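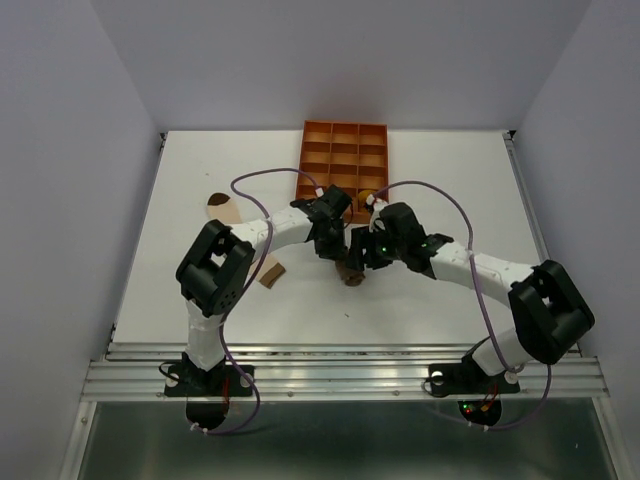
Does a conformity certificate tell you that a robot cell is safe to work next to?

It tells you that somebody checked a particular setup against a particular document on a particular day. Whether your cell still matches that setup is a separate matter, and the certificate has nothing to say about it.

Handout 6: Rules for small two-arm cells
Tirnville course in applied automation, revised 27/09/2023

Read the Clellberg site rules before class. They run to 34 pages, and I would keep maybe seven of their clauses. The rest repeat the supplier's manual or tell people to "take care," which can't be audited.

Points to argue about:

Small arms get waved through. The usual claim is that a tabletop arm can't hurt anyone. Ask what it is holding, how fast the gripper closes, and where your fingers are when you reach in for a dropped part.

Shared space. Where two grippers meet over the same spot, a risk assessment written for one arm and copied for the other misses the handover. The Jacobs assessment did just that, and it was signed.

Cables. A loop that clears everything in one pose may snag in another. Check the full range of motion with power limited. Most checklists ask only if cables are "tidy."

Indicator lights. Green means whatever the maker decided it means. Find the page in the manual and write it on the cell. Never treat a light as proof of isolation.

The Funance log from July lists 693 cycles with no stops. Students tend to read that as a safety record. It may only show that no one tested the stop button.

For next session: pick one Clellberg clause and rewrite it so that a stranger could fail you on it.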